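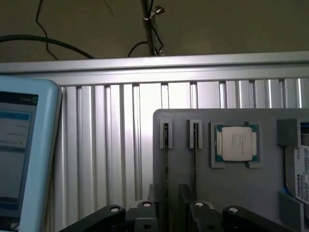 Figure 1. Our end of the bench, with the tablet on the left and the parts board on the right.

A Place for Every Part: Writing a Beginner's Guide to the Inside of a Desktop Computer

Project report by Anjana Pathirana
Group partner: Cheng
Girkus Workshop Course, Saduvitz

1. How the project came about

When we were asked in January to choose something for the practical half of the course, Cheng and I had quite different ideas. Cheng wanted to get a computer apart and back together as quickly as possible, and I wanted to write something that my mother could follow, because she has owned computers for most of my life and has never once looked inside one. After a good deal of talking (and one rather long lunch) we found we could do both. We would work on an old Dell workstation, get to know it properly, and write a guide to the main parts inside it for people who had never lifted the side off a computer before.

We called the guide Fastusus, which was Cheng's idea and began as a spelling mistake in our shared notes. I did argue for something more sensible, but by the time we had a second draft we were both so used to the name that it stayed.

The report is about how we set out our working area, what we learned about the board and the case, and how the guide changed once other people had tried to use it. I have kept in the bits that went badly, as our tutor asked us to, and there are a fair few of them.

2. Setting out the bench

I had expected to spend most of the project thinking about the computer and hardly any of it thinking about the table. In fact the first fortnight was nearly all table. Our first go was a complete muddle, with small parts lying next to notes and a mug of tea far closer to everything than it should have been, and we would pick something up, put it down somewhere else and then both be sure the other one had moved it.

The grey plastic board cured most of that. It stands upright, so it takes up very little room on the bench, and the holders along the top keep the components up where they can be seen. The narrow slots at the end are my favourite. A thin part that lies flat on a table is easily covered by a sheet of paper, and a thin part standing in a slot is very hard to lose. We made a rule that anything not in the computer had to be on the board, and that neither of us was allowed to put a part down "just for a second". I broke the rule more often than Cheng did and I am happy to admit it here.

We kept our notes on the pale blue tablet. I was doubtful at first, being fond of paper, but paper slides about and I have a bad habit of writing on whichever sheet is nearest. With everything typed up in one place we could both add to it as we went along, and it was much easier to see afterwards which step we had meant to come first.

3. Learning our way around the board

The motherboard is the large green circuit board that everything else plugs into, and I will be truthful and say that my first feeling on seeing it was dismay. There is such a lot on it! Cheng suggested we stop trying to take in the whole thing and pick out a handful of landmarks, the way you would if you were giving somebody directions across a strange town. You don't tell them about every house. You tell them about the church and the bridge.

Our church was the processor socket, with its shiny metal frame. It is easy to find, even for somebody who doesn't know what it is for, and once you have found it you can describe nearly everything else by where it sits in relation to it. The memory slots come next, as they are the long black ones with little white latches at their ends and they run alongside the socket.

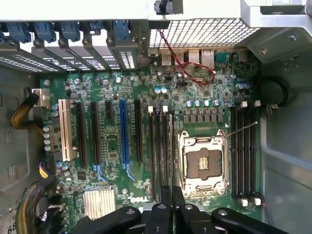
After those we moved on to the expansion slots, which gave us more trouble than anything else in the guide. They are all long and thin, most of them are black, and to a newcomer they look a good deal like the memory slots. In the first draft I had written "the long black slot" in three separate places and meant a different one each time. Cheng noticed it and was very kind about it. We settled on using colour wherever the board gave us one to use, so the blue slot and the white slot became fixed points and the black ones were described by which neighbour they had. The finned heatsink over the chipset was handy too, and so was the Dell name printed on the green, which works rather like the "you are here" arrow on a map as long as you remember which way up it ought to be.

That last point took us longer to sort out than it should have. I was drawing my diagrams from one side of the bench and Cheng was writing the words from the other, and for two whole sessions we disagreed about whether the slots ran up and down or from side to side. We were both right, of course. It simply depends on where you stand. The guide now begins by asking the reader to find the printed name and turn themselves, or the case, until it matches the drawing, and only then does it start using words such as "above" and "left".

4. The socket, and why it has a page to itself

Our first plan gave each part the same amount of space, half a page, with a drawing at the top. It looked very tidy and it didn't work. Some parts need hardly any explaining and the socket needs a great deal. With no processor in it the contacts are uncovered, and they are fine and easily bent, so a beginner needs to be told quite firmly to keep their fingers away before they are told anything else. The metal lever at the side wants explaining as well, as it isn't at all obvious to somebody new that it holds the frame shut when it is down.

So the socket was given a whole page, and the warning went at the top in a box. My mother, who read the draft at the kitchen table over a weekend, told me the box was the only part she could remember without looking back. I have decided to take that as praise.

5. Memory

Memory was the part I enjoyed writing most. It is a lovely thing to teach, with a clear right way and wrong way round. There is a notch in the bottom edge of the module and a matching bump in the slot, and if the two don't meet then the module needs turning. We wrote the steps in this order:

Open the latches at the ends of the slot.
Hold the module by its edges.
Match the notch to the bump before you press.
Press evenly along the top edge.
Check that the latches have come in against the ends.

The third step used to come after the fourth. I would like to say that this was spotted at once, but it survived through two drafts and was only caught when Cheng read the page aloud while I tried to do exactly what it said and nothing more. We used that method for every page from then on, and I would recommend it warmly to anybody writing instructions of any kind. You hear things that you would never see.

6. The rest of the case

We had nearly finished the board pages before we gave much thought to what lay around it, and I think the guide still shows that a little. The power supply is a big silver box and it takes up a surprising amount of room. Its label is full of small print and marks which meant nothing to either of us at first, and we ended up adding a short note on which bits of a label like that are worth reading. The voltage and the total wattage will do for most people.

The drive cage is where the cables gather. We tried to draw them and gave up, as any drawing that showed all of them was no use and any drawing that left some out looked like a different computer. In the end we sorted them by what they carry. The blue SATA cables are for data and the coloured wires, red, orange and yellow, are for power, and that is as much as a beginner needs on a first visit.

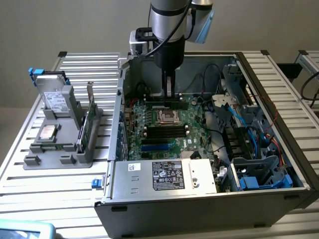 Figure 2. The tower case lying open, with the power supply across the lower middle and the drive cage and its cables to the right of it.

The blue plastic pieces were a pleasant surprise. There is a blue tab near the power supply, and the drive carrier in the cage is blue as well, and the colour stands out well against the grey of the case. We used it in the guide as another landmark, in the same way as the blue slot on the board, and added it to the inside cover as a small list of "blue things to look for".

7. Cutting the guide down

The course set us a limit of 1,000 words, and our first full draft came to 1,351. I found this much harder than the writing. Cheng is ruthless and I am not, so we agreed that Cheng would do the cutting and I would be allowed to rescue one thing from each page. The socket page alone lost 196 words, nearly all of them mine, and it is a far better page for it. My long paragraph on the history of the white slot is gone as well, and I miss it.

8. What we would change

The drawings need another go, especially the one of the expansion slots, which is still crowded. I would also like a larger page size, as several of our classmates were leaning over the guide to read it and blocking their own light. Cheng would like a section on taking the drive carrier out and putting it back, and has already written a first version of it, which is well over the limit.

A printed copy of Fastusus has been handed in with this report, and we have left a second one in the workshop next to the parts board for anybody who would like to borrow it.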